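Sorting and Packing Helper, Part Time
Rokell, returns and mixed goods

Rokell is looking for 2 people to sort and pack mixed small goods. The work is done standing at a table. You take items out of a bin, check them against a list, and put them back in the right place or set them aside for packing.

Shifts are four hours, starting at 8:30 a.m. or 1 p.m. We handle about 700 items in a shift across the whole room. The job runs through February and may be extended.

What you will do:
Sort boxed, bagged and loose items by type
Report torn packages to Severino Pastor, the shift lead
Wipe down bins and tables before you leave

You should be able to lift 10 pounds and stay on your feet for most of a shift. No experience needed. Training is paid and takes one morning.

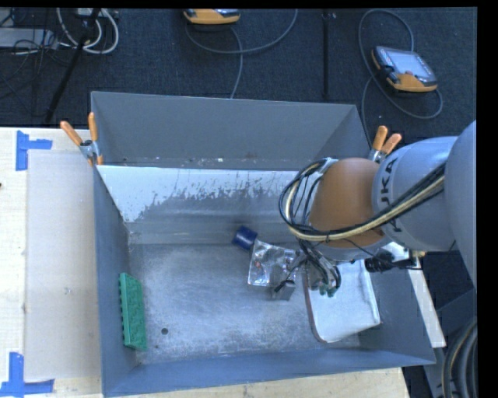
Clear plastic packaging takes the longest to learn. It slides, it is hard to read a label through, and small boxes get hidden under it. We would like people who are patient with this and don't rush the count.

Closed-toe shoes are required. Gloves are provided.

To apply, come to the front desk at Rokell, Room 603, and ask for Ramiro Campos. Bring a photo ID and the hours you can work.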